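4.2 Stated needs and signed leases

The usual advice to a small firm looking for space is to write down its needs first and search second. We doubt that this order describes what tenants do, and our data give little support to the idea that it helps them. Of the 1,197 inquiries logged by the Tollolton letting office, 539 came with a written list of needs. We compared these lists with the leases that followed.
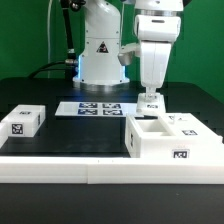 Floor area was the item most often listed and the one most often dropped. Firms asked for a size, were shown something larger or smaller, and signed. It is tempting to call this compromise, but the lists may have been guesses from the start. The Bulent survey, which reports that prepared tenants are more satisfied, asked its questions after signing — a point at which few people will say they chose badly.

Parking and street access fared a little better, though we would not lean on this. Both are easy to check on a first visit, and an item that is easy to check is likely to stay on a list whether or not it matters.
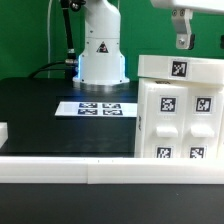 Power supply and wall finish are a different case. Few office tenants mention either, and the Dreßler checklist leaves both out. Yet light technical work now goes on in units let as plain offices, and its demands can be quite specific: a robot arm on a metal mounting plate, say, with a bright green backdrop behind it and a black cable running down its side. A form that offers only "desks" and "meeting rooms" has no box for that. We suspect that some of the mismatch blamed on careless tenants belongs to the form.

Our follow-up in August reached 300 firms. Asked how often they had looked at their list during the search, most chose "Never" or left the question blank. We treat blanks as missing, which favors the usual advice, and the result is still weak.
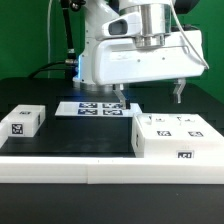
Figure 4. White robotic arm with two metal gripper fingers spread wide, against a green backdrop.

None of this shows that lists do harm. Firms that write one may differ from those that do not in age, staff or money, and the letting office kept no record of these. Section 5 takes up the length of the search, where the records are better.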